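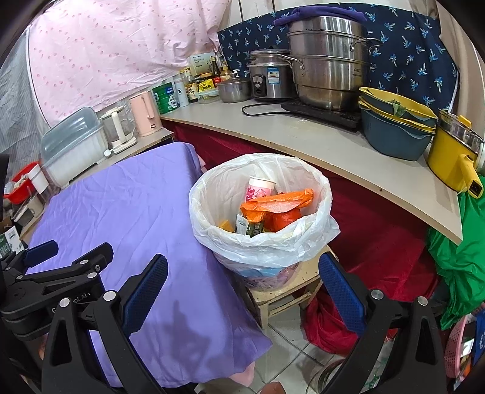 Talks > Notes > Open day at Semwal
Filed under: Robots, Visits
Slides Notes Contact

Speaker notes - what I learned at the Semwal open day

Hi everybody. Say thanks to Bimla Tyagi for the invite, then get going, because I always run long on the intro.

So in June I went to the open day at Semwal. I was expecting a big shiny arm behind glass (you know the kind!) and a guy with a headset mic. What I got was a kitchen, with a rice cooker and kettles and groceries all over the counter, and a gripper you hold in your hand. I loved it right away.

Slide 3. Kanchan Shakya ran the demo. She calls the project Floker. You do the chore yourself, but with the gripper where your fingers would be, and the recording goes into training. She told us she wants 100 good tries at a chore before she even looks at the results. Pause here, people like to write that number down.

Tell the story of my turn - I'm a pretty handy person and I was awful. You only have two jaws! Picking up something crumpled is a whole different deal from picking up a box, and you find out fast how much your other fingers were doing for you.
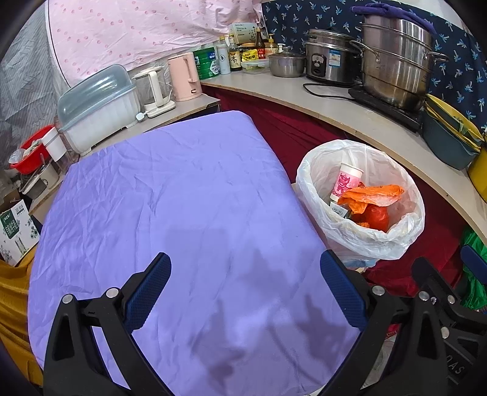

Gripper over the purple cloth, with the trash bin and counter just past it.

Ask the room: how would you pick up a corner of that cloth? Let a few folks answer. Most will pinch from above. Kanchan likes to go in low and from the side, and she had us try it both ways.

Mention the soft pads on the jaws. Somebody always asks about those, so go back a slide if they do.

Then the part about mess. I asked Kanchan if she'd rather have a clean lab bench and she said no, homes look like homes. She keeps the kettles and the baskets out on purpose. I've been thinking about that ever since, and it changed how we set up our own tests at Jiltum. (Short version only! The long version is slide 17.)

Questions. If it's quiet, start with the one about left-handed people. Sign-up sheet for the next visit is by the door.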